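Clanov Cricket übernimmt Nachwuchszentrum Nunwood zum Saisonbeginn

Nunwood, 1. April 2018. Der Cricketverein Clanov übernimmt zur laufenden Saison den Betrieb des Nachwuchszentrums Nunwood. Eine entsprechende Vereinbarung mit dem bisherigen Träger, der Vincze Sportstätten GmbH, wurde im Januar unterzeichnet. Die Laufzeit beträgt fünf Jahre. Eine Verlängerung um zwei weitere Jahre ist vertraglich vorgesehen und bedarf der Zustimmung beider Parteien.

Gegenstand der Vereinbarung sind der Hauptplatz mit Naturrasen, die überdachten Trainingsnetze sowie das Funktionsgebäude mit Umkleiden, Geräteraum und Schulungsraum. Die Anlage verfügt über 700 Zuschauerplätze. Die Platzpflege verbleibt bis zum Ende der Saison bei der Vincze Sportstätten GmbH und geht danach auf Clanov über.

Sportlicher Leiter des Zentrums wird Baltasar Garrido. Er verantwortet die Trainingsplanung aller Altersklassen, die Auswahl der Übungsleiter und die Abstimmung mit den Schulen der Region. Garrido war zuvor im Verein für die Ausbildung der Werfer zuständig und betreut diesen Bereich bis auf Weiteres mit.

"Der Schwerpunkt liegt im ersten Jahr auf der Belastungssteuerung bei den schnellen Werfern", erklärt Garrido. "Wir erfassen die Zahl der Würfe je Einheit und je Woche und legen für jede Altersklasse eine Obergrenze fest. Diese Werte gelten für Training und Spielbetrieb gemeinsam."

Der Trainingsbetrieb wird in die Altersklassen U13, U15, U17 und U19 gegliedert. Jede Gruppe absolviert zwei Einheiten pro Woche, eine davon in den Netzen, die andere auf dem Platz. Für Schlagleute und Wicketkeeper sind ergänzende Einzelstunden vorgesehen. Pro Einzelstunde ist ein Übungsleiter eingeteilt. In den Altersklassen U13 und U15 wird ausschließlich auf verkürzter Pitch trainiert, solange die Netze belegt sind.

Spieler, die nach einer Verletzung in den Betrieb zurückkehren, durchlaufen ein abgestuftes Aufbauprogramm. Voraussetzung für die Teilnahme ist eine ärztliche Freigabe in schriftlicher Form. Der Umfang wird individuell festgelegt und wöchentlich überprüft. Einsätze in Pflichtspielen sind erst nach Abschluss der letzten Stufe möglich. 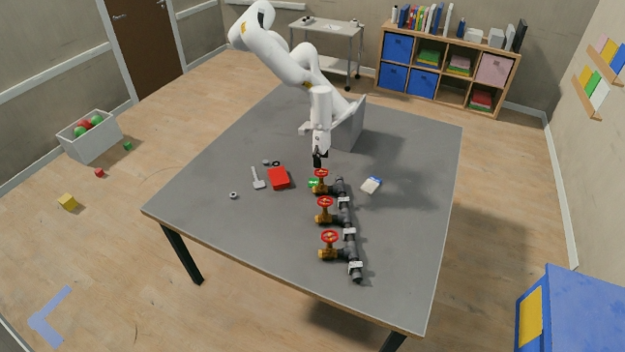
Die Anmeldung zum Sichtungstraining erfolgt über die Geschäftsstelle des Vereins. Je Altersklasse stehen zehn Plätze zur Verfügung. Schutzhelm, Beinschützer und Handschuhe werden bei Bedarf leihweise gestellt, eigenes Schuhwerk ist mitzubringen. Bei Minderjährigen ist die Einverständniserklärung eines Erziehungsberechtigten vorzulegen.

Die Terminverwaltung und die Erfassung der Trainingsdaten erfolgen über die Vereinssoftware Zaltamum. Zugriff auf die Belastungswerte haben der sportliche Leiter und der jeweils zuständige Übungsleiter. Spieler und Erziehungsberechtigte können die eigenen Daten auf Anfrage einsehen.

Bestehende Mitgliedschaften im Nachwuchszentrum bleiben von der Übernahme unberührt. Die Beiträge werden für die Dauer der laufenden Saison nicht verändert.

Pressekontakt:
Clanov Cricket, Geschäftsstelle
Nachwuchszentrum Nunwood
Abdruck honorarfrei, Belegexemplar erbeten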